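Basket Case: Getting Our Shared Table Back
Student project report, Household Design elective
Submitted July 24, 2026

My project started with a grumble. There's one good table in our study space, everybody uses it, and by lunch you can't find a spot to open a book. Drink bottles, tumblers, keys, somebody's leftover container, all of it spread out from one end to the other. I wanted to know if one cheap basket could fix that, or at least make it less annoying.

I named the project Zumo, mostly because I needed something to write on the folder and my first pick was taken. My teacher, Nektarios Chrysikopoulos, asked me to keep it small – one table, one basket, one rule. The rule was that anything you weren't using went in the basket, and anything you were using came out of it. I set the budget at 80 dollars and came in way under, so the rest went back.

Picking the basket took longer than I'd like to admit. I looked at a fabric bin from Zervas that was a lovely colour but flopped over as soon as you put anything tall in it. I also borrowed a solid plastic tub, and people kept forgetting what they'd put in there (one banana had a pretty rough week). In the end I went with white wire mesh, the rectangular kind with open sides, so you can see your stuff without digging around.

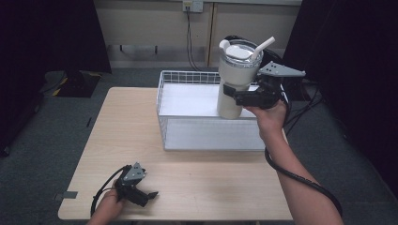 Tall things were my biggest worry going in. A tumbler with a straw is top-heavy and it hates being laid on its side, so I kept the basket to drinks and small bits and moved books to the shelf. I also turned it so the long side faces whoever is sitting down. That sounds like nothing, but in February, when I had the short side facing out, people had to reach over everybody else's cups to get at their own, and most of them just gave up and left things on the table.

For the record keeping I used a tally sheet taped inside the cupboard door. Every time someone put something in or took something out, they were supposed to make a mark. I ended up with 1,909 marks over the whole project, and 157 of those came from the first two days, when everyone was keen and I'm fairly sure a few people were moving their cups in and out just to get on the sheet! I left those days in but I wouldn't trust them much.

I also asked people what they thought. The favourite answer by a mile was that it's nice to sit down to bare wood. I hadn't planned to measure that and I don't really know how you would, but I noticed it too. The table is a pale, soft-looking colour with long streaks of grain, and I'd been sitting at it for ages without ever paying attention to it. A clear patch in the middle makes you want to spread your work out and get going.
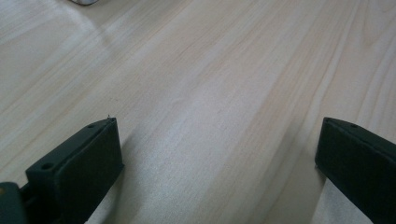 Figure 2. The tabletop grain, with a clear patch in the middle.

There are things I'd change. The tally sheet should be right beside the basket, where you'd see it while your hand's already there. I'd also like to try a second basket for keys and chargers, as small stuff slides under the cups and you end up lifting everything out to find it. My friends call that the Zodoma problem, after a board game we play where the piece you need is always at the bottom of the box.

The other question is cleaning. A wire basket doesn't catch drips, and a wet cup leaves a ring on the wood underneath. I tried a folded tea towel for a while and it worked fine, but it had to be washed and I was the only one washing it. A tray with a lip would probably be better. I've asked if I can use part of the leftover money for one next term and I'm waiting to hear back.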